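Opinion | Skills and Work
Tue 1 February | By Cecilia Odoi
6 min read

What an Open Day Owes Its Visitors

The Plosa Technical Center opened its automation hall to the public last month, and I attended as a member of the regional board that reviews its training grants. The event was well organized and well attended. Visitors were met at the door, given a printed program and taken through the hall in small groups. I have no complaint about the courtesy shown to us. My disagreement concerns what a demonstration of this kind is for, and I set it out in these pages because several other institutions in the region are planning open days of their own before July.

The program listed seven stations. Six of them showed robots doing work that each machine had plainly done many times before: placing caps on bottles, stacking trays, sorting parts by size. At these stations the groups watched, applauded and moved on. The time allowed at each was short, and the guides kept to it. A visitor who came only for those six would have left with the impression that automation is a finished matter, bought in a crate and switched on.

The seventh station was different, and it was the one the Center seemed least sure about showing. It is run by Selorm Atinga and Yayra Ofori under a project called Bravarel, which studies the repair and servicing of used desktop computers. The Center takes in old machines from schools and public offices. Last year the number received was 3,399. Of these, 2,000 were returned to use after service by hand, and the rest were taken apart for materials. Bravarel asks how much of that service work a robot arm can reasonably share with a trained technician.

Ms. Ofori spoke to our group for longer than the program allowed. She explained that the team divides a repair into steps and gives each step a grade for difficulty. Pressing a memory module into its slot is graded as moderate, as the slot is fixed in place and the force needed is known within limits. Moving a cable out of the way is graded as very hard, for the simple reason that a cable is never in the same position twice. She said that in the attempt scheduled before our visit the arm had failed to seat a module on four occasions, and she showed us the written log in which each failure had been entered with a cause.

I found this the most valuable quarter of an hour in the day. I was therefore surprised to learn afterward, from the Center's deputy director, Gergely Borbély, that there had been some discussion of leaving the station out. The concern was that the public might see a machine standing still while two people talked over it, and conclude that money had been wasted. Mr. Borbély was frank about this, and I respect him for it. He has to answer to funders, and I am one of them.

The concern is a real one. A person who gives up a Saturday morning to visit a training center would like to see something happen. Parents bring children. Employers, among them the Cinton packaging firm and the Addo equipment works, send staff who must report back on what they saw. A station where the arm stops and the technicians consult their notes does not make an easy report. There is also a fair question as to whether unfinished research should be shown to people who have no means of judging how far along it is.

I would answer that the public has a better sense of unfinished work than we tend to credit. Anyone who has repaired a fence, altered a coat or changed a faucet knows that the job looks worse in the middle than at either end. Visitors to the seventh station asked good questions. One gentleman wished to know who decides when the arm should give up. A high school student asked whether the technicians' own skills grew weaker with the robot doing part of the job. I heard no question of that quality at the bottle capping station, where the only matter anyone raised was speed.

There is a further point that concerns jobs. Much public worry about robots comes from the belief that a machine can do all that a worker does, and do it at once. A polished display supports that belief. A slower display, in which the easy and the hard steps are named as such, gives people a truer basis for deciding what to study, what to hire for and what to fear. Mal-soon Ko, who teaches the evening repair course at the Center, told me that two visitors asked her for enrollment forms after standing at the Bravarel station. They had seen that the work required knowledge, and they wished to have it.

I do not suggest that every station be given over to research. The stacking of trays has its place, and young children in particular enjoyed it. I suggest that any institution receiving public money for automation training should include at least one station where the work is still being worked out, that the staff who do that work should be the ones to explain it, and that they should be given twice the time. The log of failures should be on the table where visitors can read it. I will be asking my colleagues on the board to write this into the guidance for the coming round of grants.

The guidance should also say something about the choice of task. A used desktop computer is a good subject for the public, since most adults have owned one and few have looked inside. With the side panel off, even a newcomer can follow the explanation: the two memory slots are empty and stand parallel on the green board, in clear view of the arm, while the orange, red, yellow and blue of the cables wind between the drive cage and the rest. Ms. Ofori's grades of difficulty need very little defense before a machine in that state. I would ask other centers to look for tasks of the same kind, familiar in purpose and open to inspection, and to let visitors stand near enough to see them.

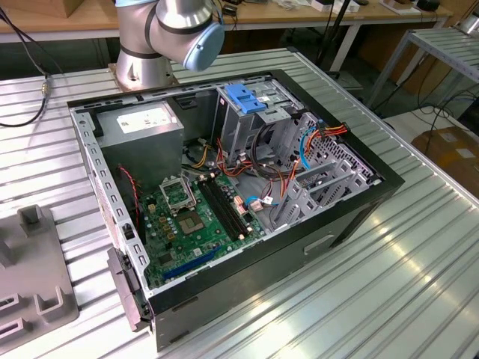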